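April 9, 2018
By Rosemarie Ruppert

Open day, robot demonstration area: pre-opening check with comments

Checked by: R. Ruppert, with Gaurav Rana at the controls
Area: Bolitz building, ground floor, demonstration room and the screen corner next to it
Second check by: Dorota Wasilewska, before doors

1. Entrance and walkways
Main door opens fully and stays open on its hook. OK.
Walkway from door to demonstration room clear. NOT OK at first look. Two pallets of brochures left by the coat rack. Moved while I was there. OK on second look.
Exit sign lit. OK.

2. Visitor barrier
Barrier posts in place on all open sides of the live arm. OK.
Distance from barrier to farthest reach of arm. OK, measured with the arm stretched out and the gripper fitted. Gaurav had measured it without the gripper, so the tape on the floor was moved back.
Gap in barrier for staff can be closed. OK, but the chain hook is stiff. Dörte Seidel has the pliers.

3. Live arm
Bolts at base tight. OK.
Speed limit set for visitors present. OK. Password is with Gaurav only.
Emergency stop, operator side. Pressed, arm stopped. OK.
Emergency stop, visitor side. Pressed, arm stopped. The button is hard to see behind the banner. Banner to be moved left before doors.
Gripper fingers free of sharp edges. OK.
Restart after stop needs a separate action by the operator. OK.

4. Simulation station
The pick-and-place task runs in simulation on the large screen before each live run, so that visitors know what they are going to watch. The check was done with the Trornar task file that will be used all day.
Simulation loads from cold start. OK on the third try. The first two stopped at the license window. Leave the computer on over lunch.
Arm, table and small objects all load. OK.

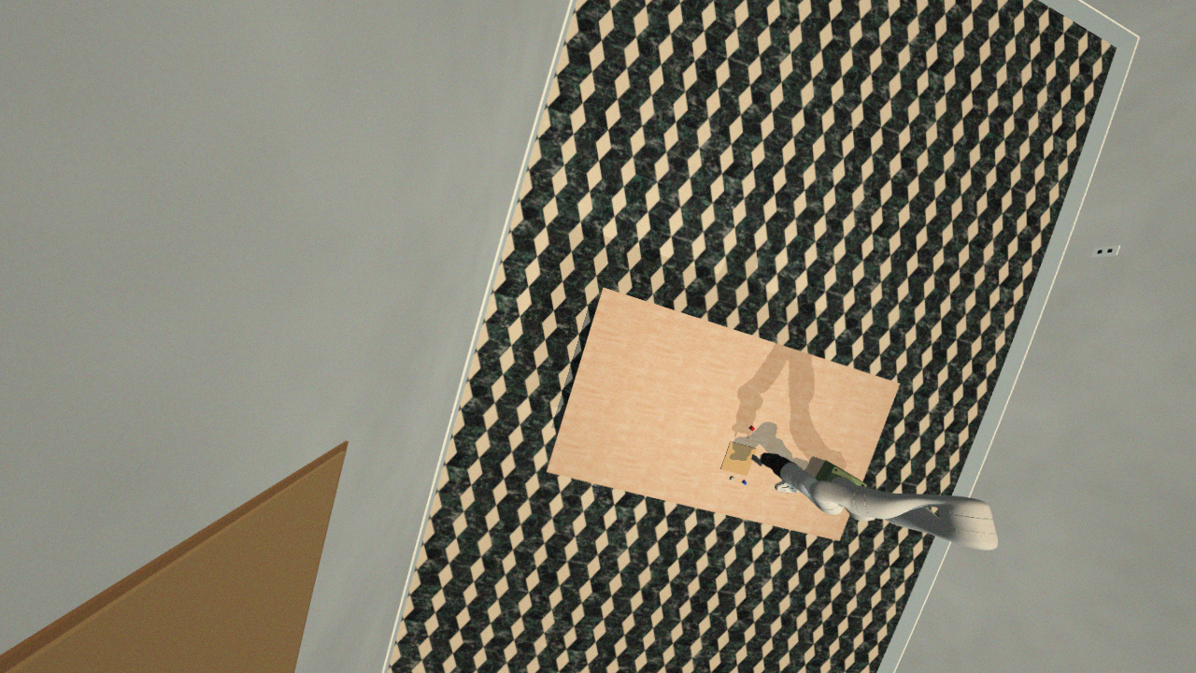

Screen stand does not tip when pushed at the top edge. OK, sandbag added to the rear foot.
Simulation computer not connected to the live arm. Checked by pulling up the network page with Gaurav. OK. I want this looked at again if anyone swaps cables.
Keyboard out of reach of children. NOT OK. It was on the low shelf. Dörte is bringing a taller table from the Kwan room.

5. Electrical
Cables across walkway covered. OK except for the last stretch by the window, where the cover is short. Tape for now, proper cover before the afternoon group.
Power strips not chained together. OK.
Cabinet 79 locked, key with Sieglinde Pfeiffer. OK.

6. People and groups
Group size no more than 15 in the demonstration room. The school group is larger and will be split. Sieglinde has the lists.
Operator never alone with visitors. OK on the schedule, except the slot right after lunch. Dorota will cover it.
First aid kit present and sealed. OK.

Open items before doors
Banner at visitor-side stop button (Dörte)
Table for keyboard (Dörte)
Barrier hook (Dörte, if time)

Open item before afternoon group
Cable cover by window (Gaurav)

The live arm may be run for visitors once the first two are signed off by Dorota. The simulation can be shown when the keyboard has been moved.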